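I rent a room that was an office before it was a bedroom, and it taught me to stop believing in the phrase "a place for everything."

My position is simple. A small room should be tidied from the floor up, and the floor should be almost bare before anyone buys a shelf, a box or a label. Most advice goes the other way. The Drellby catalog that came in February offered 40 kinds of drawer divider and had one page on floors, and that page was selling a rug.

Drawers are private. If mine are a mess, the cost is a minute of digging for a battery. A cord across a walkway costs more than that, and it costs it every time someone gets up at night.
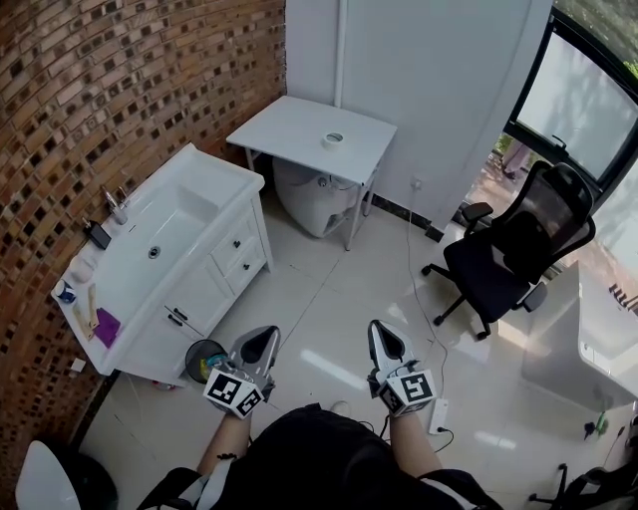
Cords are the worst of it, in my view, and people forgive them too easily. We treat the spot where a cord lands as if the builder had decided it. A power strip ends up on the tile wherever its cable lets it, and then a trash bin settles nearby, and after a week both of them look like part of the room. I'd put the strip against the baseboard first and let the furniture work around it. A side table with thin legs can move. So can an office chair. The sink can't, so whatever collects along its front edge - a cup, a folded cloth, a scrubbing pad or sponge - can wait until last.

Nelly Apaza, who had the room before me, disagrees. She starts with surfaces, saying a clear counter makes her want to do the rest. I believe her. It has never worked on me. I clear a counter, feel finished, and step over the same cable for another three days.

There is also the money. I spent $154 on Usuga bins my first year, and 8 of them are now stacked inside each other in a closet. They were decent bins. I had bought them to hold things I should have picked up and thrown out. The hook that keeps my longest cord off the floor came free with a lamp, and I'd keep it over the whole stack.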